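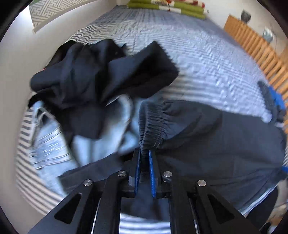 Rollow has been asking for a rule like this since January, the company told the working group in its written reply, because a household that lets a gripper near its clothes wants to know in advance how hard it will pinch, what it will do when a waistband snags, and who looks at the recordings afterward. The reply was one of 23 received during the comment period, and its main points have been carried into the final text.

Arkodstead, 6 September 2019

The Arkodstead Office for Household Automation today publishes its Code of Practice for Garment Handling in Occupied Homes. The Code applies to hand-held grippers, fixed arms and mobile machines that pick up, sort, fold or move clothing and bed linen in rooms where people live. It takes effect in January and will be open to any manufacturer, laboratory or service company that agrees to be inspected against it.

Existing machine safety rules were written largely for factories, where the work area is fenced and the parts are rigid. Clothing on a bed is soft, piled and tangled. Dark items lie against dark items, and an elastic waistband can store enough pull to jerk a jaw sideways when it is released. The Code sets out what operators must do under these conditions and how they are to show that they have done it.

Grip and release

Fingertips that touch fabric must have a soft or textured contact surface, inspected before each session and replaced when it is torn or lifting at an edge. Closing force must be limited so that a person's finger caught between the tips can be withdrawn without a tool. A garment must be gripped by a single layer or by a gathered edge such as a waistband or hem. Gripping through a heap is permitted only where the operator has first checked that no person, animal or hard object is underneath.

Every device must pass a release test of 225 cycles using denim, knitwear and elasticated cloth. A device that fails to let go more than once in the test may not be used in an occupied home.

Pivots and linkages

Exposed pivots and the gaps between moving arms must be kept clear of loose threads and drawstrings. Where a cover cannot be fitted, the operator must inspect the linkage each time a garment is changed. The draft had called for covers in all cases. Nguyen-Tran objected that covers on small hand-held tools trap lint and hide wear, and the requirement was changed accordingly.

Shared work areas

Where more than one device is working over the same bed or table, each must have its own stop control, within reach of the person responsible for it. Two devices may hold the same garment only if both are under the control of one operator or of operators who can speak to each other directly.

Recordings

Cameras mounted on handling tools see far more of a bedroom than the garment being handled. Residents must be told in writing which rooms will be recorded and must be able to withdraw a recording for 80 days after it is made. Family photographs, mail and medicine must be put away or covered before work begins.

Trials of the draft were carried out under the Ukus program, in which 166 sessions were completed in furnished bedrooms and laundry rooms. Session reports led to two changes: the clause on dark fabrics now requires a lighting check, and the inspection form has been cut to a single page.

Applications for inspection may be submitted from today. The Code, the inspection form and a summary of the comments received are available free of charge from the Office on request. The text will be reviewed after its first year in force.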